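Thursday, pm. Table clearing again, Skendumus policy, 50 runs. Cup onto saucer fine, wiping still poor. Trays are the sticking point – thin rim, wide body, fingers come down too far in and push. Iestyn Morgan wants 60 more hand-held demos before we retrain, I'd say fix the approach angle first. Almost 3000 clips already and it still cant bus a table.

Erketti pads on order. Ask Phillips re grip force log, 7 runs have no data.

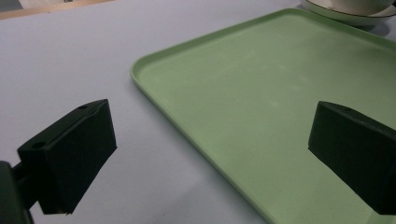
Green tray, fingers open, left one outside the rim and right one over the inside.

Try lower aproach tomorrow.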